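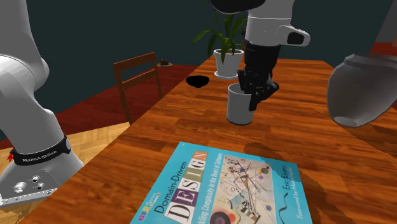 Reviewers wanted: good practice for tabletop robot arms

At Listeck we're writing a plain guide to running an arm safely and fairly around cups, books and other everyday things, in simulation first and then on a real bench. We'd love your help – you needn't be an engineer, and a fresh pair of eyes is very welcome indeed!

You'll read 47 draft rules in February, at home and at your own pace, and tell us kindly where we've been muddled. We pay £600.

Write to Amirhossein Mousavi at Listeck by 12/03/2024 for a place in the following round.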